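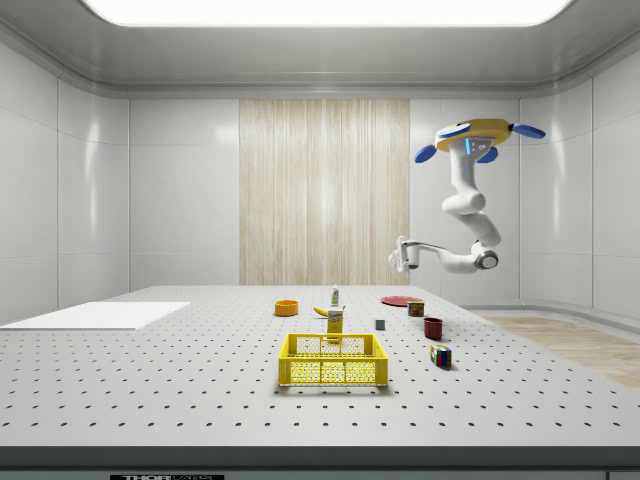
Image credit: Bostholm

Lonard to open shared optics workshop in Bravis this November

BRAVIS - Lonard, the maker of lenses and small optical parts, will open a shared workshop on the second floor of its Agbeko Street building in November. The workshop will give small firms, colleges and independent instrument makers access to bench space by the day or by the month.

The space has been planned with Bostholm, the design office that also handled the renovation of Lonard's grinding hall. It will have 11 bookable benches, a cleaning room, a small machine shop and a meeting room that seats 18. Members will be able to book online up to 42 days ahead.

"A lot of the people who buy parts from us are working in garages or in a corner of somebody else's lab," said Efua Baidoo, managing director of Lonard. "They call us because a setup drifts every time a truck goes by. We had a floor we were not using, and it sits on the quiet side of the building."

Work on the second floor began after the company moved its packing department to the ground floor. The old partitions have been taken out and the heating and air handling replaced. Temperature will be controlled separately in each half of the floor, so that a group running a long measurement will not be affected by doors opening at the other end.

Nasrin Mirzaei, who led the project for Bostholm, said most of the design time went into air movement and lighting.

"People who align optics want bright light for setting up and then almost none," Mirzaei said. "Each bench area can be dimmed separately. We also kept the air supply slow. A strong draft across a beam path will ruin an afternoon's work."

Membership will be offered at two levels. Day members pay for each visit and must clear their bench by 8 p.m. Monthly members keep the same bench for the whole month and may leave a setup in place overnight. Both levels include use of the cleaning room and basic hand tools. Machine shop time is charged by the hour, and members must complete a short safety class before using the equipment.

Laser work will be allowed at benches with curtains and door interlocks. Anyone planning to use a laser must send in a description of the source and the intended setup before the first booking. Banafsheh Golestani, who joins Lonard as workshop manager, will review these and will be on site on weekdays.

"Most requests will get an answer the next working day," Golestani said. "If something is unusual, we will ask the member to come in and talk it through. Eye protection is available at the desk, but regular users should bring their own."

Lonard will also set aside 200 bench hours a year for high school and community college groups at no charge. Teachers may apply through the workshop desk. Kekeli Issahaku, who runs the company's apprentice program, will lead the school sessions, starting with lens testing and simple interferometers.

An open evening will be held on the Friday before opening, from 5 p.m. to 8 p.m. Visitors may tour the floor and ask about bookings. No registration is needed. Street parking near the building is limited - visitors are asked to use the lot behind the loading dock.

About Lonard
Lonard makes lenses, mirrors and mounts for laboratories and instrument builders. The company is based in Bravis.

Media contact
Nii Mahama, Communications, Lonard
Agbeko Street, Bravis

Membership and school inquiries should be directed to the workshop desk.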